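Drendmont Community Laundry: what we learned in year one
Speaker notes, 2023-09-06

Slide 1. Hello
Say hi, thank them for the tea. Mention I've never run a business before this and it shows in my spreadsheets. We do service washes, ironing and folding, and we share the old Flanon building with the bike people (lovely lot, oily hands).

Slide 2. What people bring us
I thought it would be duvets. I really did! I bought shelving for duvets. It was work clothes from day one, and mostly shirts. Ask the room who irons their own – wait for the groans. Blue shirts go flat on the padded top before anything else happens to them.

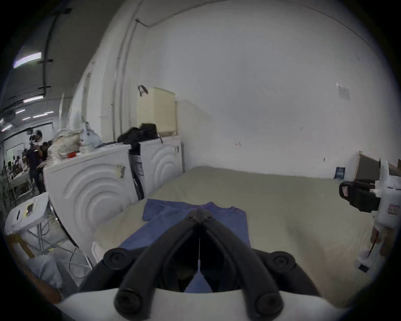
Slide 3. Pricing, or how I got it wrong
We opened at 2 pounds a shirt, after copying the Stisisetti price list more or less word for word. They have a van and a contract with a hotel. We had me. By November I was working evenings and losing money on every bag, so the price went up and I wrote to all 300 people on the list to tell them. I was dreading it. Only 14 wrote back, and most of those were asking about opening hours.
(Pause here, drink some water, I always rush this bit.)

Slide 4. The boiler
Keep this short. It broke, Bjarnason came out and fixed it, and we now put money aside every month for repairs. Start your repairs pot before you open, please.

Slide 5. Folding and handing back
Folding takes longer than washing and I hadn't costed it at all. We do one customer's bag at a time now, labels go on at the counter, and nothing gets stacked until the label is checked. Complaints about mixed-up bags have nearly stopped.
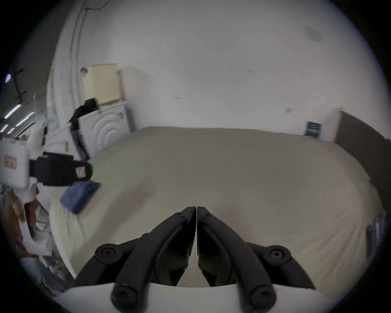 Should a new laundry offer collection and delivery from the start?
I'd wait. Get the counter running smoothly for a few months first, then try it on one or two streets and charge properly for it.

Slide 6. Money questions
If there's time. Skip to the costs sheet, leave it up for 5 minutes and let them take photos of it. Handouts are in the green folder, remember to bring the folder.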